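Tondeck Table Review: Four Months of Eating, Sewing and Spilling on It

I have wanted a pale wood table since I was about nineteen, and I now own one, and I'm going to go on about it for a while.

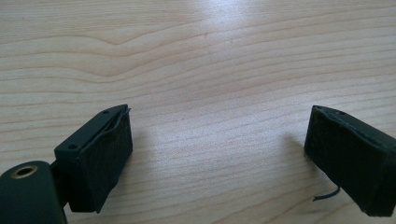
What I was after

Our old table was dark, glossy and huge. It came with the apartment and it made the whole kitchen feel like five in the afternoon in winter. I wanted something light, plain on top, and big enough for dinner at one end and a sewing machine at the other. My budget was $800, and that had to include delivery because we're on the third floor and I've learned my lesson about borrowing vans.

I looked at three tables seriously. The first was from Prunia, and it was lovely but had a seam right down the middle for the extension leaf, and I know myself, that seam would be full of crumbs by the weekend. The second was a Rirden with a lacquered top that showed every fingerprint in the store. The third was the Tondeck, which I found at the back of the Hinds showroom with a stack of lampshades on it. I asked if they'd move the lampshades. They did, and I stood there petting the table like it was a horse.

The top

Oh, the grain! It's so fine and close that from across the room the table just looks cream, and then you sit down with your coffee and there's all this movement in it. Mostly it runs along in tidy lines, but then you get a spot where it rises up into a wave and dips again, and I have a favorite chair now purely because of where it puts me. My partner thinks this is a bit much.

The color is warm without going orange. I was worried about that, since a lot of the blond tables I saw in stores had a yellow cast that I knew I'd get tired of. Mine is closer to oatmeal, with little streaks of tan if you go looking for them. It does have a slight sheen, so when strong light lands on it you get a whitish patch where the grain washes out. If you want something completely matte, go see it in person first. I like it. At breakfast the whole kitchen feels brighter.

Putting it together

The top arrives in one piece and the legs bolt on underneath. It took us 60 minutes, and a good part of that was clearing floor space and finding a blanket to lay the top on. The bolts go in without a fight. The hex key in the box is short and mean, so use your own if you've got one. You need two people to flip it over at the end, and I'd say two people who are getting along that day.

Living with it

Four months in, we've had tomato sauce, candle wax, a leaking fountain pen and an entire bowl of dal on this table. The sauce and the dal came up with a damp cloth. The wax I left to harden and then lifted off with an old library card. The ink scared me, but I got to it fast with a little dish soap and I can't find the place anymore.

I use placemats under anything hot and I don't drag the sewing machine, I lift it. (Mostly. I have felt pads under it for the days when I don't.) Cutting fabric on it is a joy, by the way. Thread and pins show up so well against the pale wood, and I haven't stepped on a pin since September.

My friend Kalkidan Gudeta came over to cut out a coat on it and has been texting me links to the bench ever since. I don't have the bench. I would like the bench.

Small complaints

The care leaflet is useless. It says to "clean as appropriate," and that's the whole section. I called Hinds and spoke to Aidan Nic Giolla in the furniture department, who told me damp cloth, dry cloth, no spray polish, and that has worked fine for me.

The edges are a little crisper than I'd like under my forearms when I'm typing for hours. I stopped noticing after a few weeks, but if you plan to use it as a full-time desk, sit at it for a bit in the store.

Also, it shows crumbs. Dark toast especially. We wipe it down more than we wiped the old one, though I suspect the old one was just hiding things from us.

Would I buy it again?

Yes, in the same size and the same color. If you have kids who draw off the edge of the paper, put down a cloth. Otherwise just get it into a room with a window and enjoy it.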